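Lucie Gill
@luciegill_facilities

Thread on break tables. I look after the shared areas on one floor of an office building in Gircombe, and I've spent most of October on a subject I didn't expect to spend a month on: what belongs on a table people eat at, and where. 1/

Starting point. We have one table in the open part of the floor. Rectangular, light gray, marble pattern. It gets used for coffee, snacks, parcels, laptops and whatever somebody is working on that won't fit at a desk. All of those on the same afternoon.

The complaint that started this came from Mehrangiz Asadi, who sits closest. Her note said, in full: "Table sticky. Wrappers again. Can we decide what it is for."

Fair question. I can't decide what it is for. People decide that by putting things on it. What I can do is look at what gets put there and how long it stays.

So I kept a log. Two checks a day, one mid-morning and one at 4 p.m. Each item written down, with its position: near side, middle, far side. 20 checks altogether, which is all I had patience for.

One check is missing because of the fire drill, so the usable number is 19. I mention it because someone will ask.

Position turned out to matter more than type. An item on the near side is usually gone by the next check. An item on the far side stays. On our floor the far side is where things go when a person pushes them out of the way to make space, and nothing ever pushes them back.

Second finding. Things with a fixed shape and an obvious purpose (pitcher, bowl, napkin holder) hold their place. People work around them. Flat light things (wrappers, packets, receipts, lids) migrate. They get nudged by a sleeve or a laptop and end up wherever the work stops.

Third finding. A wrapper with food still in it and a wrapper without are treated the same by everyone except the person who opened it. Nobody else will pick up either one. I include myself.

Trash can distance. Ours was against the wall past the printer. I walked it: 20 steps from the table. Everaldo Guimarães in purchasing said that was fine, people can walk. They can. They don't, with a candy wrapper, in the middle of something.

We moved a can to the end of the table for a week. Wrappers left on the table dropped to almost none at the 4 p.m. check. Then the cleaning crew put the can back, correctly, because the floor plan says it lives by the printer. I had not changed the floor plan. I have now.

Reply to @zbayram_ops: yes, I checked with the crew lead first the second time. The plan is taped inside the supply closet door and that is the one they use. The PDF on the shared drive is decoration.

Bowl versus tray. We had both. The tray was a flat Grunent one, low rim, and it collected everything: keys, batteries, pens, a single glove. The bowl is wooden and triangular with rounded corners, and it collects much less. My guess is the rim. A container you have to reach into makes you think about whether the thing belongs in there.

I took the tray away. The keys went back to pockets. The glove is in my desk if it is yours.

The bowl is meant for snacks that are wrapped and unclaimed. One sign, three words: "Wrapped. Take one." The first version of the sign had a paragraph on it. Zübeyde Bayram read the paragraph aloud to me in a flat voice until I agreed to shorten it.

The pitcher. Black, curved handle, a spout. Two rules. It stands on the far half of the table and its handle points away from whoever is seated. A handle that points at a seated person gets caught by an elbow. We had one spill from that in the spring and it went under a keyboard.

I would prefer the pitcher off the table entirely, on a side shelf. There is no side shelf. I have asked for one from the Skargate range, which is shallow enough to clear the walkway. Status: "in review."

Surface. The top is glossy enough that the overhead lights show in it, and the marble pattern is good at hiding things. Crumbs and dried coffee rings both disappear into the veining unless you get low and look across the top toward the light. I do that now. I have been seen doing that.

Wipe procedure, for anyone who wants it. Lift everything. Do not wipe around the pitcher. Damp cloth, long strokes from the far side to the near side, then a dry cloth in the same direction. Wiping in circles moves the sugar to a new place and spreads it thinner.

We tried Fourie spray for a while. It left a film on our top that you could write in. Plain dish soap, a few drops in warm water, does the job and costs less. Your table may be different.

Chairs. Two live at this table, one on each long side. One is black and one has a dark blue seat. They get borrowed constantly. I have stopped chasing them. When the table has no chairs, people stand, eat faster and leave more behind, so the chairs do affect the wrapper count, but I can't control for it.

Cardboard. The flattened boxes on the floor are a separate problem and I know about them. Boxes arrive, get flattened, get stacked near the table, and wait for the pickup. The stack is tidy. It is still a stack on the floor in a place where people walk.

Benedito Barros asked why they can't go down the same day. They can if someone takes them. The freight elevator needs a key card and most people here don't have one. So the boxes wait for a person with a card, and that is usually him. He has been told.

Cables. Some loose white ones have been on the floor near the table. I coil what I can identify and leave what I can't. If a cable near the table is plugged into something, I'm not going to unplug it to find out what it was. Label your cables and I'll route them along the wall.

Now the part people disagree with me about. I don't think the answer is to ban work at the table. It's the biggest clear surface we have. If you tell people they can only eat at it, they'll work at it anyway and hide the fact by leaving faster.
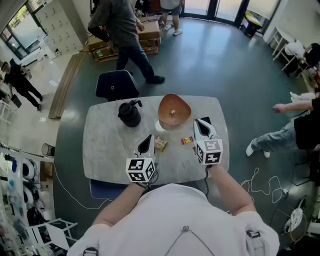
What I want is for the two uses to stop colliding. The collision is always the same: someone has both hands busy in the middle of the table, there's a snack packet at the edge of where their hands are, and it either gets knocked or gets worked around until it becomes part of the table.

Proposed layout, version 2. Far side: pitcher and bowl, and nothing else. Middle: clear by default, belongs to whoever is using it. Near side: whatever you brought, and it leaves with you. Trash can at the short end, on the floor plan this time.

The candy bar wrapper is my standard test object. Small, bright, easy to spot on light gray. If I see one in the middle zone at 4 p.m. the layout isn't working yet. If I see one in the bowl, somebody has misread "Wrapped."

Reply to @asadi_m: no tape lines on the tabletop. Tape leaves residue and the edges collect grit. If people can't find the far side of a table without tape I don't think tape will help.

Reply to @everaldo_g: the second can costs less than the hours I've put into this thread. Please approve it.

I'll run the same log again once the can is in its permanent spot. Same two checks, same positions written down, same number of days. I'm not going to claim anything from one week with a can that was later moved.

Still open: the side shelf, the elevator card, who owns the cables. If you're on our floor and have a view on the shelf, the request is under my name and you can add a comment to it. Comments get read. Emails to me about the shelf just get forwarded to the same place.

Someone has asked for the log sheet. It's one page: time, item, position, still there at next check yes/no. I'll post a blank copy in the replies tomorrow after the mid-morning check.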